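Vundico Duo

The Vundico Duo is a two-armed tabletop robot kit sold for handling work with small household and shop goods. It is made by Vundico and was first offered in September as a successor to the single-armed Uron. The kit is supplied in parts and is meant for laboratories, colleges and small packing firms.

Design

The kit consists of two identical white arms, two parallel-jaw grippers, a control box and a set of cables. Each arm has 7 joints and a reach of 72 cm. The arms are bolted to a metal table frame, which the buyer may order from Vundico or build from the drawings provided. A light ring on the base of each arm shows its state, with green meaning that the arm is powered and free to move. Gripper cables run outside the arm and must be left with enough slack for a full turn of the wrist.

Software

Control is through Pongsiri, a program licensed by the year. It keeps a shared map of the table and halts both arms if their paths come within 30 mm of each other. Tasks can be taught by hand guiding or written as scripts. Older Uron scripts run on one arm only.

Sorting set

The Durnidden set is an optional extra for practice in sorting and transfer. Its basic task uses two woven baskets on a cloth-covered table, with mixed items such as toy food, foam cubes, small jars and rolls of tape.
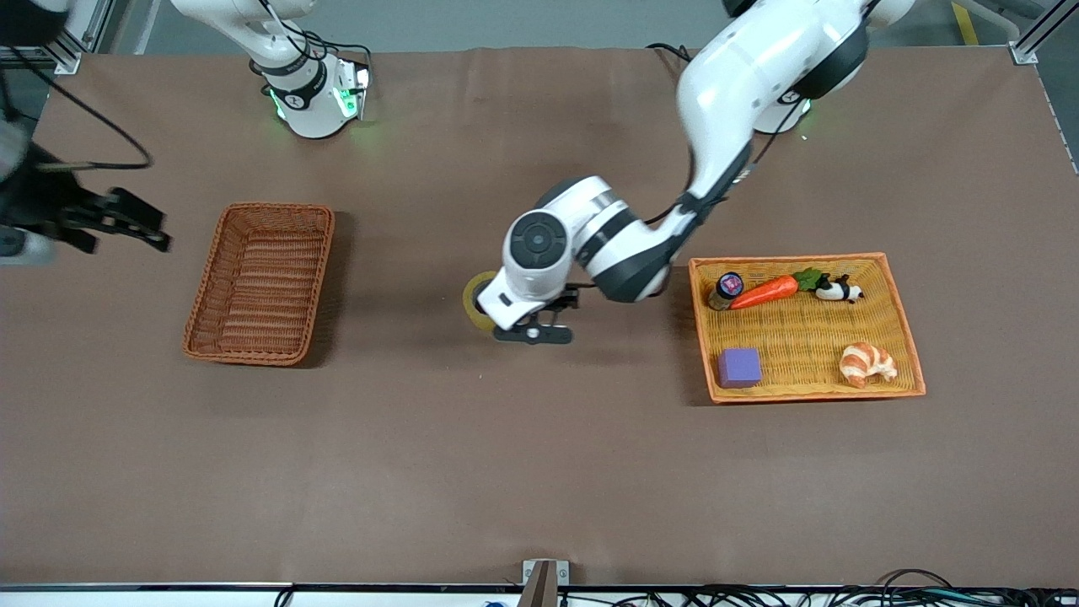
Items may be assigned to either arm, and a basket can be set as a source or a target in the task file. Soft and rigid goods need separate grip force settings, which are stored by item name. The maker gives a rate of 85 transfers an hour for the basic task with both arms in use.

Service

The standard warranty covers the arms and control box. Gripper pads are treated as wearing parts and are sold in pairs.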